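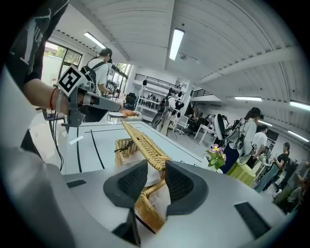
*Page last changed: July*

# Hand-held grippers: tips for showing a robot how to open a basket

When I first put up a page of tips for the Cudbridge workshop it was half a screen long and mostly said "go slower". It has grown a good deal, because people keep writing in with better ideas than mine, and because I have now made most of the mistakes myself. So settle in with a cup of tea (well away from the table, please) and take whatever is useful to you.

I have written it round the bread basket job, with the pair of hand-held grippers, one for each hand. It is a lovely job to learn on. A wicker basket with a lid and a cloth liner looks like the easiest thing in the kitchen until you try to deal with it using two fingers a side, and then you find out how much your own thumbs have been doing for you all these years.

## Before you pick anything up

Lay the table first and leave it laid. We use a white top with black tape marking the border and the working area, and I would urge anyone setting up at home to do the same, even if it is only a kitchen table and a roll of tape from the drawer. The tape is for you as much as for anything else. You can glance down between goes and see whether the plate has crept towards the edge, and it does creep.

Press the tape down with the back of a spoon, especially on the curves. Lifted tape catches on wicker, and then the basket tugs when you don't expect it.

If your grippers have a square black-and-white marker on top, wipe it with a dry cloth and keep your sleeves clear of it. Short sleeves are best altogether. In winter I push my cardigan up and put an elastic band round it, which looks dreadful and works very well.

Cables want a bit of thought too. Let them hang down at the side of the table with enough slack for your longest reach, and do one pretend reach with nothing in the fingers to check. I once did a beautiful run of lids with the cable hooked round a drawer handle, and every one of them had a small jerk at the same place.

## Getting hold of wicker

Wicker is bumpy, and the bumps can help you or spoil your day. The textured pads on our gripper fingers hold it nicely if you close on a thick part of the weave. Close on a thin bit and it bends, and the fingers go on closing, and by the time you lift you are holding the basket by one strand.

A few things that have helped people here:

- Find the braided edge and take the lid by that. It is the stiffest part of most baskets.
- Bring the fingers in square to the edge. If one finger touches well before the other, back off and come in again.
- Squeeze until the weave stops moving, then stop squeezing. You'll hear it creak if you have gone too far.
- Snip off loose ends before you begin, or leave them all on for the whole session. Please don't tidy halfway through, or your early goes and your late goes will be of two different baskets.
- Turn your whole forearm when the lid swings up. Wrists run out of turn sooner than you think, and then your elbow shoots out sideways.

That last one came from Rodrigo Barros, who taught me to practise the lid with empty hands first, at half speed, like somebody learning a dance. I felt very silly and my lids got better the same afternoon.

## The liner

Ah, the liner. I have had more letters on the cloth than on everything else on this page put together.

Cloth gets between the fingers and the wicker, and once it is there it comes along for the ride. Tuck it down well inside before each go, leaving the rim clear where you mean to grip. A plain white cotton cloth, washed a few times, stays where it is put. New cloth is springy and pops back up — run it through the wash with the tea towels and it will calm down.

If you do catch the liner, open the fingers, move away a hand's width, and come back for another try. Keep going and finish the job. A go with a small slip and a proper recovery is worth having, so mark it as a recovery in the notebook and carry on. What you want to avoid is shaking the gripper to get free, because nobody wishes to own a robot that has learned to shake things.

## Two hands, one job

Most of us have a clever hand and a lazy hand, and the lazy one wanders. Give it something to do. While the right hand works the lid, let the left wait over its own half of the table, ready to steady the basket or reach for the plate, and keep it still until it is wanted. Choose the waiting place once and go back to it every time.

The order I teach beginners is this:

1. Both grippers at rest over the table, fingers open. Count two.
2. Right hand to the lid, and close.
3. Left hand to the body of the basket, low down.
4. Lid up and over, left hand holding.
5. Let go of the lid, then let go of the basket.
6. Both hands back to rest. Count two again.

The counting feels fussy. Do it anyway, because it gives every go a clean start and a clean finish, and whoever sorts the recordings afterwards will bless you. Ernő Pálfi sorts ours, and he has very firm views on people who start moving while they are still talking to their neighbour.

## Bread, buns and other things on the plate

Real bread is good for a morning. After that it dries, sheds crumbs and gets lighter, and your grip slowly changes to suit without your noticing. If you use real food, swap it at lunch and brush the table down with a soft brush. Never use a damp cloth near the tape, or you will be laying it again.

Pick up soft things by their widest part and come straight down. Let go only when the thing is resting on the plate. Dropping from a little way up is tempting when you are tired, and a robot will copy the drop quite faithfully.

Leave a gap between pieces when you set the plate. When we were getting ready for the Bastos open morning I heaped them up because it looked more generous, and I spent the whole time chasing one bun round with another.

## Looking after your hands and back

The grippers weigh little enough when you first pick them up. An hour later they weigh rather more. Set the table height so your elbows hang comfortably, and put the grippers down every 20 goes, whether you feel you need to or not. If you wear one of the backpack rigs, do up the straps before you take hold of anything, and have someone else settle it on your shoulders if you can.

Leave room behind you as well. On a busy day there may be several of you at it in the same room, and a person in a backpack is deeper than they think they are. I've apologised to more than one flowerpot.

## Keeping a notebook

Ours is an ordinary ruled one, known as the Handine book after the shelf it lives on. Write down which basket, which liner, who was working, and anything odd. We were aiming for 500 goes at the basket and stopped at 229 to look through them properly, and I am so glad we did, as there was a stretch where the lid was never quite let go before the hand moved off. It is far easier to mend a habit at 229.

If you have a tip for stiff lids, the folk at the Piltudano group would like it as much as I would. They have a basket with a wooden peg fastening and they are not getting on with it at all. Leave a note in the back of the book, or pop it through the door.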